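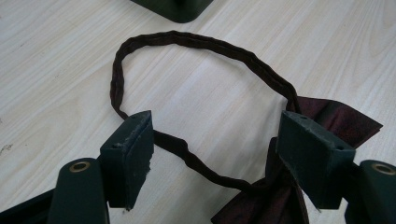
A dark brown strap and maroon fabric on a light wooden tabletop.

Print | E-mail

Ask for the quarry, not only the colour

When my wife and I ordered limestone for our kitchen floor, the shop in Skutmont showed us a sample as big as a playing card. The name on it was Dulora Cream. We liked it, we paid, and in August the pallets came. The stone was good stone. But it was grey, and the sample had been nearly yellow.

I complained, and the seller was polite. He explained me that Dulora Cream is a trade name, and that 3 quarries deliver under it. Nobody had lied. Still I think this way of selling is wrong, and I want to say why.

A stone has a place where it comes from. The beds in one hill are not the same as the beds in the next one, and even in one quarry the upper layer can be softer than the lower. The people who cut it know this very well. The importer knows it also. Only the buyer, who must walk on the floor for thirty years, receives a pretty name and a small square.

My own order was 427 tiles. For such a quantity I believe a customer may ask to see two or three full tiles from the same block, and to have the quarry written on the invoice. Gautier, a small yard in Fiserley, does this already. Their price was higher by 2 euros for each tile, and at that time I found it too much. Today I would pay it.

Sellers answer that natural stone always varies and that customers must accept this. I accept it. Variation inside one block is beautiful, and it is the reason why I did not buy ceramic. A change from one hill to another is a different thing — it is a change of product, and it should be named so.

There is also the question of repair. If a tile breaks in ten years, what shall I ask for? The trade name may then belong to a fourth quarry, or to none. With the name of the quarry I have at least an address to write to.

We have kept the grey floor. My wife now prefers it, she says. I keep the sample in a drawer.

Comments (3) | Shares: 1512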